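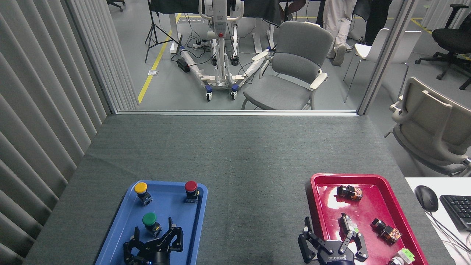

Buttons in the blue tray, little blocks in the red one.

January 10, 2018

I have trays! Proper ones, blue and red, and I am far too happy about it. I've been keeping parts in sandwich bags since September, and every time I wanted a switch I had to tip the whole lot out and go hunting. Now the push buttons live in blue and the small electrical bits live in red, and I can see all of it from my chair.

The buttons are my favorites. Yellow, red, green, with those round caps on the dark bases -- they look like candy and they feel even better. I pressed the yellow one far too many times this morning while waiting for the kettle. Setareh says the green should be "go" and the red should be "stop" and that yellow can be whatever I like, so yellow is going to be the lamp. Or the buzzer. I change my mind every hour.

The red tray is more of a mixed bag. There's the black and orange block, the gray and green one (such a nice shape when it's standing up), and the one with the bright green terminal block that I fell for the minute I saw it in the Gandgate catalog. I still have to look up the rating on the dark one with the orange patterned side. I wrote it on the back of an envelope and the envelope has gone the way of all envelopes.

The felt was a great idea and I'm taking full credit for it. Nothing skids, nothing rolls, and when I drop a screw it stays where it lands instead of pinging across the floor! Gray is good too. I wanted dark green at first, like a card table, but the green caps would have vanished on it. The one drawback is fluff. Must find the lint roller before I open anything up. The red tray is shiny enough to throw the light back in my face from one side, so I may turn it a little, or get used to it.

Order from Pitero came to 486 with the shipping, and that includes the bag of 100 crimp ends, which should last me until I'm old. Still missing: the 10 short jumper leads and a decent label tape. Setareh thinks Esfahani might have the tape and she goes right past there, bless her.

Plan for the next few days is the Neltus box. Three holes in the lid, one for each cap, and I want them evenly spaced this time (the last lid looked like somebody had drilled it on a bus). I drew it out on squared paper after lunch and then drew it again with the red one in the middle, and I like the second drawing so much more. Setareh voted for the first. We'll do it my way and she can have the next box.

Labels tomorrow if the tape turns up. Lid after that. Also: buy milk, call the dentist, find that envelope.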